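Home | Columns | Forms & Filing | Small Firms | Contact

Stop signing the operating agreement that came in the packet

Wrote this over lunch so forgive the speed. But I've now read 2 operating agreements in a month that said nothing at all about what happens when one owner wants out, and I'm tired of it.

Two members, fifty-fifty. Everybody's favorite split. Feels fair, feels friendly, takes no arguing. Then one of them wants to take a job in another state and the other wants to borrow money for a van, and the agreement says "decisions shall be made by majority of the members." Majority of two. Good luck.

Dudell was like that. Nice people, a small sign shop, filed their own articles, got the tax number, opened the account. All correct. The agreement was a fill-in-the-blanks thing and they left blank the page headed Transfer of Interest. Blank! Signed underneath it. 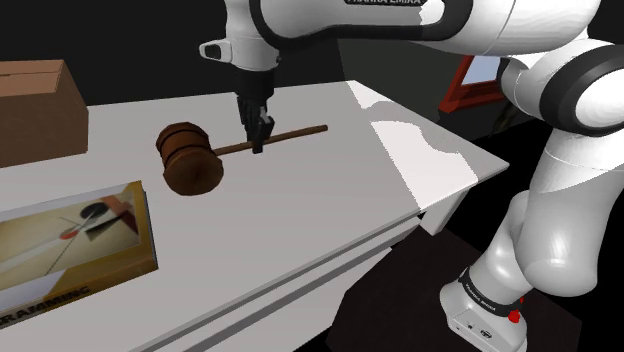

They paid $698 for a lawyer to look it over afterwards, and that was the cheap part. The expensive part was the four months of not speaking, with a lease renewal sitting on the desk.

My view, and I'll keep it short. The state filing is the easy bit. It's an address, a name, a registered agent, a fee. People sweat over it because it's official and has a deadline. The agreement between the owners gets ten minutes because in a lot of places no office ever asks to see it. Backwards.

What should be in there? A way to price a share. Doesn't have to be clever. A yearly number both of you sign every March would do. Who can buy, and how long they get to pay. What happens if somebody dies, or divorces, or just stops showing up. Who breaks a tie. I like a named outsider, others like one owner having the last word on money and the other on everything else. Either one beats silence.
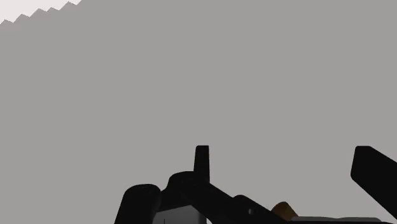

And put the contributions in writing. At Zikholm one partner brought in cash and the other brought in tools and a customer list, and they called it even. Fine, call it even. But write down what the tools were called worth on the day, becuase five years on that's the whole fight.

I know the objection. Bringing up the breakup on day one sours things. I don't buy it. If a talk about tie votes can wreck the business, better it wrecks it before the lease is signed. And the talk takes an evening, most of it dull.

Kits are fine, by the way. I'm not against kits. Some are pretty good on the filing side and they save real money. Use one as a list of questions, then go answer the questions yourselves, in your own words if you have to, and get somebody local to read it. State rules differ and the default rules that fill in your blanks may be ones you'd never of picked. 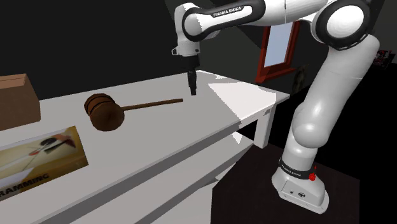 Cremilda Rezende: Agree on most of it but the outsider tie-breaker is weak. Ours moved away and then didn't want the job. We switched to a buy-sell clause, where one names a price and the other has to pick, buy or sell at that number. Scary to sign. It does make people name a decent price.

Fair point, and I should have mentioned those. My only worry is when one owner has deep pockets and the other doesn't. The rich one can name a low figure knowing the other can't raise the cash. Give the poorer partner a long time to pay and it gets better. Not perfect. Still miles ahead of a blank page with two signatures under it.

Recent columns
Fanen and the missing annual report
Sales tax for a shop with one employee
Choosing a registered agent
When to close the old bank account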